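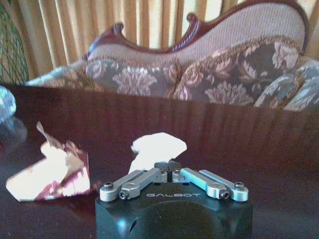 **Ticket 245: gripper stops short of the tabletop, misses paper**
Opened by: Natalia Villalobos
Assigned to: Umut Şimşekoğlu
Status: open (was closed, reopened by me)

**Problem as reported**

Picking crumpled paper off the sitting room table works when it feels like it. The arm comes down, the fingers close over the table, and it goes back up with nothing. The log then says "grasp complete". I have watched it do this enough times to stop believing the log.

Same arm, same program, same paper on the workshop bench: no complaints. So either the table is the problem or we have been flattering ourselves about the bench.

**Setup**

- Gripper: the Galbot one, bolted to our own arm
- Controller: home-built, firmware build 1437
- Camera: wrist mount, printed bracket (Umut's second version)
- Surface: my table, dark reddish-brown wood, very shiny
- Targets: crumpled white paper, and a folded patterned one in maroon and gold

**Log**

**Natalia**
First theory from the group was "the table isn't level." I put a level on it. It's fine. I also checked the arm base against the table edge and it hasn't moved since I taped around it in December.

**Umut**
Could you check the closing width? If the fingers are nearly shut before they get to the paper, they'll just land on top of it or push it along. The approach pose in the old script had them almost together.

**Natalia**
Checked. The script does close them early. I changed it so they stay open until the last move. Result: it now misses with the fingers open, and then closes. I suppose that's progress, but I wouldn't put it on the poster.

**Seul-gi Oh**
My money is on the reflections. You can see the sofa in that table. If the height guess comes from the camera, it may be picking up the reflected sofa and cushions and deciding the surface is lower or higher than it is. The bench is matte, and that's the only real difference I can think of.

**Natalia**
It's a nice story and everybody likes it, which makes me want to test it before we buy anything. Umut has already sent me a link to a depth camera from Curnell. No.

**Test A, reflections**

Laid a plain brown cotton cloth flat over the table, pulled tight, clipped at the corners. Measured the cloth at less than a millimeter thick, so I left the height alone. Everything else the same: curtains closed, same lamp, same script.

Result: 30 tries, 19 good picks. Without the cloth, straight after: 30 tries, 8 good picks.

So Seul-gi is partly right. But if reflections were the whole answer, I would expect the cloth to match the bench, and 19 out of 30 is nowhere near it.

**Umut**
That's still more than double. I'd call it found.

**Natalia**
I wouldn't. Eleven misses on a cloth with nothing to reflect. Please don't close this.

*(Closed by Umut. Reopened by Natalia.)*

**Test B, height with the camera out of it**

Turned off the camera height and typed in a fixed number. Drove the arm down by hand until a strip of receipt paper just dragged under the fingertips, then saved that position. Sent the arm home and told it to go back to the same spot.

It came back high. The strip slid through freely. Did it again and it came back high again, but not by the same amount.

No camera was involved in any of that, and the table can be as shiny as it likes.

**Roos De Bruijn**
Did anyone check the shoulder belt after the arm was carried over from the bench? On the Bridus frame we had the same thing, where it went home nicely and then stopped short on the way down. It was a loose pulley screw.

**Natalia**
I had not. Opened the cover tonight, Fri 30 January. The pulley set screw turned a good quarter with no effort at all. Tightened it, added thread lock, left it overnight as the bottle says.

**Test C, after the screw**

Fixed height, bare table: the strip drags every time.

Camera height back on, bare table: 30 tries, 21 good picks.

Camera height back on, cloth: 30 tries, 29 good picks.

The one miss on cloth was the folded patterned paper, picked up by its pointed tip and dropped on the way up. I'm counting it as a miss. Umut is not.

**Where this stands**

Two faults, one on top of the other. The screw is fixed as far as I can tell, though I'd like a week of use before I trust thread lock on that shaft. The reflection problem is still there on bare wood and the cloth only hides it.

**Still to do**

- [x] Tighten pulley screw
- [x] Keep fingers open until the last move
- [ ] Umut: make "grasp complete" depend on finger position. At present it means the close command was sent – nothing more
- [ ] Seul-gi: try the height guess with the table edge masked out
- [ ] Natalia: repeat Test C in daylight with the curtains open
- [ ] Roos: write down which screw, with a photo, so we check it every time the arm is moved

No camera purchase until the daylight numbers are in. Leaving this open.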